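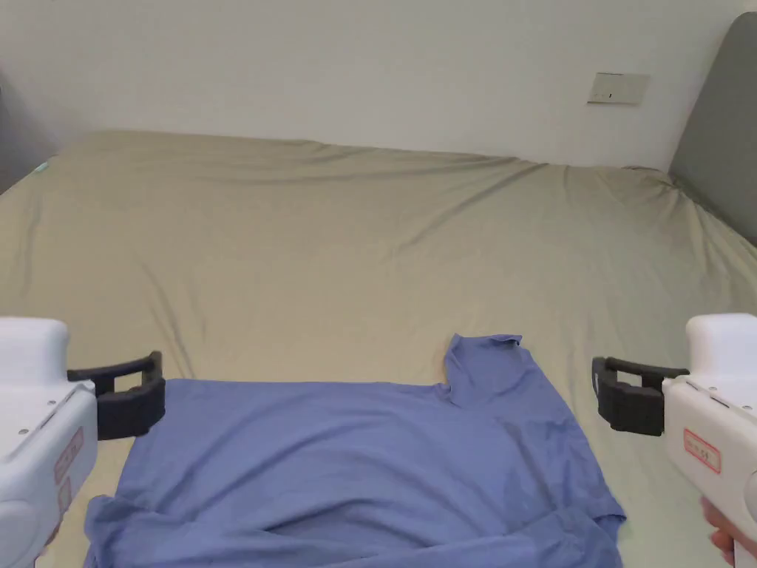

ok moving thread. Prurkdale to Medrano, 1,545 miles, one car, no truck. People keep asking how so I'm putting it all in one place and then muting it

---

Background, fast. Job starts in Medrano in May. Lease here ends before that. Truck quotes came back stupid. The cheapest one wanted more than everything I own is worth, and I mean that, I did the list

---

So the rule became: fits in the hatchback or it stays. Passenger seat counts as cargo. Driver's footwell does not, please don't

---

Started with books. Wrong place to start. You pick one up, you read four pages on the floor, it's dark out. Start with the bathroom. No one has feelings about a half bottle of conditioner

---

Then kitchen. Kept: one knife, one cast iron, the good peeler, the mug. Everything else went to the free table in the laundry room and was gone before dinner

---

I take that back, the fondue set was not gone. Fondue set still there this morning. Somebody added a second fondue set

---

Books in the end: mailed. Post office has a slow cheap rate for books and almost no one uses it. Small boxes!! Do not fill a big box with books. I know you know. I knew too

---

Pack them spine down, fill the gaps with newspaper, tape the bottom twice. First box I taped once and it opened on the stairs. All three flights of it

---

Clothes. I did the thing where you try everything on. Took an entire evening and I was in a bad mood after but it works. If I said "well, for painting in" it went. I do not paint

---

Things I kept that make no sense: a suit from 2 jobs ago, a wool hat with earflaps (Medrano does not have winter)

---

Furniture. Sold the desk in an hour. Sold the bookcase in a day. The couch took three weeks and eleven people who were "on my way!!" and were not on their way

---

Couch tips since a few of you asked. Put the measurements in the first line. Say what floor you're on. Say if there's an elevator. Take the photo in the morning with the curtains open. Price it so it ends in a zero, people show up with twenties

---

And don't hold it for anyone without money down. I held it for a very nice man for 2 weekends. He bought a different couch

---

Bed goes last. Giving it to the downstairs neighbor the morning I leave, she's got her son coming to carry it. So I get to sleep in a real bed till the end, recommend working that out if you can

---

Replying to a few at once bc my phone's at 9%

---

"Why not ship the car and fly" – looked at it. Costs more than gas plus motels by a lot, and they don't want you leaving stuff in the car. Whole point is the stuff in the car

---

"What about one of those pod things" – street permit. Prurkdale wants the application a month out and I found that out nine days out. So if you've got more warning than me, go look at your city's page tonight

---

"Is the car going to make it" – great question thank you for asking it at midnight

---

Took it in to Cletus Pennington, who has worked on this car longer than I've owned it (he did the last owner's oil changes too). New battery, new wipers, coolant, one tire he didn't like. He said the noise is "just how she talks"

---

He also told me to weigh it. Never would've thought of that. There's a number on the sticker inside the driver's door, it's how much people + cargo can go in. Mine was lower than I figured. A box of records weighs what a kid weighs

---

Records got mailed too

---

Loading order, for the car:

- heavy and flat first, on the floor, up against the seat backs
- soft stuff in bags not suitcases, bags squish
- nothing above the window line on the driver's side
- overnight bag goes in LAST and comes out FIRST
- tool kit and jack where you can reach without unloading. ask me how I know

---

Ok since four of you asked how I know. Flat tire, different move, years back, gravel shoulder, spare under a whole apartment. I had a floor lamp standing up on the side of the highway. Someone slowed down to look at it

---

Route. Not doing it in one go. Splitting into four days, which my brother says is soft. He's welcome to drive it himself

---

Day one is the long one while I've still got energy. Day two short. I always crash on day two. Planned a motel with a diner I can walk to so I don't have to get back in the car

---

Day three is the mountain part. Leaving at 6 am so I'm down the other side before the afternoon storms. Checked with two people who drive it for work, both said the same thing, gas up BEFORE the pass even if you've got half a tank

---

Motels: book the first night and the last night. Leave the middle loose. If you book all of them you'll end up driving tired to make a reservation

---

Ask for a ground floor room with the parking outside the window. Back the car in so the hatch is against the wall. Bring in the laptop, the documents, and anything you'd cry about. Leave the pans

---

Paperwork nobody likes but here

- mail forwarding, do it a week ahead
- renters insurance, call and move the address, took me six minutes
- ask the doctor for records AND refills. refills more important
- vet same, if you've got an animal
- cancel internet for the day AFTER you leave. not the day of

---

Internet people tried to sell me a bundle at the new address. They don't serve the new address. We went around on that for a while

---

Deposit stuff. Took pictures of every wall when I moved in, taking the same ones now. Filled the nail holes with the little tub of filler, sanded, done. Cleaned the oven and it took longer than the whole rest of the kitchen. Inside of the oven door especialy

---

The new place! It's over a bakery called Prondotska. I signed for it off a video call and a floor plan, so we'll see. Edvin Myklebust has the other unit up there and he walked me around on his phone. Showed me the water pressure without being asked. Good sign

---

Asked him what's bad about it. He thought for a second and said the ovens start at 3:30 and you smell bread in your sleep. I'm going to be so hungry

---

Also no closet in the bedroom. There's a rail. I'm a rail person now

---

What I'm buying there and not hauling: mattress, shower curtain, trash can, broom, lamp. Shower curtain the FIRST night. And toilet paper, put a roll in the car, put it somewhere you can find it

---

The first night box. Everyone says to make one, they're right. Sheets, towel, phone charger, scissors, one pan, coffee, whatever you make coffee in, a bulb, screwdriver, pajamas. Mine is a milk crate and it rides behind my seat

---

Somebody said label boxes by room. I'd say label them by when you'll want them. "Tonight" / "this week" / "whenever". I've got one marked "whenever" from the last move that I never opened. It's going to the thrift store without me looking. Ok I looked. Extension cords

---

Food for the road bc I can't do 4 days of gas station. Hard boiled eggs day one only. Peanut butter, tortillas (bread gets crushed), apples, the salty almonds. Big water jug plus a small bottle you refill. Nothing with powdered sugar on it, learn from me

---

Podcasts downloaded, maps downloaded. There's a stretch after day two with no signal for a couple hours. Wrote the motel address on paper like it's 1996

---

Goodbyes are the part I planned worst. Tried to see everybody one at a time, ran out of evenings by the middle of the month. Should've just picked one night and a park and told people to bring a chair

---

So that's what we're doing. Cutomeo has the back patio open after 5, I'll be out there till they kick me out. If you're reading this and I owe you a casserole dish, I have it, come get it. There are 2 of them and only one is mine, I don't know which

---

Somebody in the replies says I can fit a bicycle in there with the front wheel off. Don't tempt me

---

Measured. It fits if I leave the cast iron. Not leaving the cast iron

---

Bike's for sale, medium frame, new chain, third floor no elevator, price ends in a zero

---

ok phone's dying for real, dryer just buzzed, going down to see about the fondue sets. will post from the road if theres signal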